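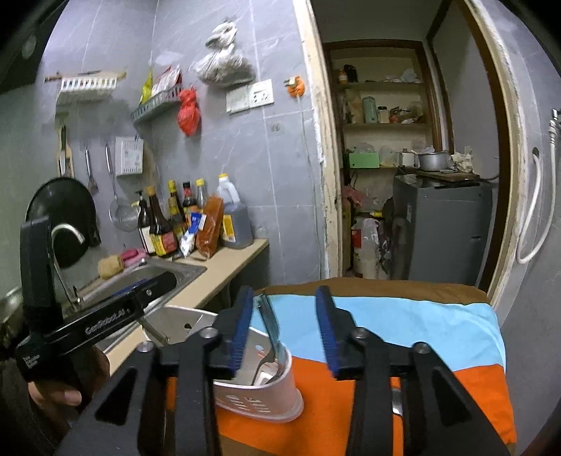
Figure 4. Kitchen site, utensil task. View from the camera of one hand-held gripper, with the caddy between the fingers; the second gripper is at the left, near the sink.

5. Failure analysis

5.1 Loss of utensils during caddy transfer

The policy described in Section 3 was trained on demonstrations recorded with a pair of hand-held grippers and afterwards executed on the two-arm Rostico platform. In this section we report the failure which had the largest influence on our results, and which we did not anticipate when the protocol was written. During the evaluation in July, the robot repeatedly closed its fingers on the utensil caddy with sufficient force to lift it, but at an angle which let the contents slide out during the transport phase. In one trial a table knife fell from counter height to the floor and came to rest inside the area where the operator was standing. There was no injury. The trial was stopped by the operator, and we treated the event as a safety incident according to the rules of our laboratory.

The training set for this task contains 2,293 demonstrations, and the evaluation consisted of 180 trials. Of these, 149 were completed without any utensil leaving the caddy. The remaining trials were all classified as failures, also in those cases where the caddy itself arrived at the target place. We mention this because an earlier internal report counted such trials as partial successes, and the number given there is for this reason higher than the one given here.

5.2 Reconstruction of the cause

We first suspected the calibration of the wrist camera. The extrinsic parameters were measured again after the incident and the difference to the previous values was too small to explain the tilt. We then replayed the recorded joint positions with an empty caddy and with a loaded one. The empty caddy stayed level. The loaded caddy rotated between the pads as soon as the arm accelerated, and the rotation continued until one of the short sides pointed downward.

The explanation lies in the demonstrations. As Figure 4 shows, the caddy is a perforated plastic part with slots and small holes along its side, and the fingers carry ridged pads. A human demonstrator who holds such an object feels the beginning of a rotation through the handle and corrects it with the wrist, often before it can be recognized in the video. These corrections are present in the recorded trajectories as small movements of orientation, but their cause is not present in any of the observations available to the policy. The network has therefore learned to average them. On the robot the correction comes at the wrong time or does not come at all.

A second contribution comes from the place where the caddy is put down. In the kitchen site the demonstrators worked over a striped cushion. A soft surface of this kind tolerates a tilted placement, and the demonstrators became less strict about the final orientation in the course of each session. At the Olen site, where a hard table was used, the final tilt in the demonstrations was visibly smaller. We did not control for this difference when the two sets were merged, and we consider this an error in our design.

The third point concerns the visual background. The kitchen contains a steel sink, a curved faucet and other reflective metal parts, and small utensils near the fingers are easily confused with reflections. In Figure 4 a metal blade is visible beside the right finger, outside the caddy. The policy has no representation of such an object and does not avoid it. For a blunt plastic handle this has little consequence, but for a blade it is not acceptable, whichever arm is closer to it.

5.3 Changes to the protocol

After the incident we changed the procedure in the following way. All sharp utensils were removed from the robot trials and replaced by blunt dummies of equal length and similar weight. The operator now stands behind a marked line on the floor and keeps the stop button in the hand during the whole trial, not only during the grasp. The acceleration limit of both arms was reduced for the transport phase. Finally, a tilt monitor was added to the Dusinik controller; it estimates the orientation of the grasped object from the wrist image and halts the arm when a threshold is exceeded.

The monitor is simple and has known weaknesses. It loses the contour of the caddy when the object is strongly occluded by the fingers, and in this state it reports the last valid angle. We have since changed this behaviour so that a missing contour also leads to a halt. The change produces more unnecessary stops – mostly during the approach – but we prefer these to an unobserved tilt.

We also attempted to filter the demonstrations by the final orientation, following the procedure of Polák. The filtered set gave a more level placement, but the rotation during transport remained. This agrees with our explanation, as the filter acts only on the end of the trajectory. A force or slip signal recorded at the fingers would address the cause more directly. The present grippers do not record such a signal, and the data collected so far cannot be completed afterwards.

The incident record and the revised trial procedure, in the version of November 5, 2018, are included in the supplementary material.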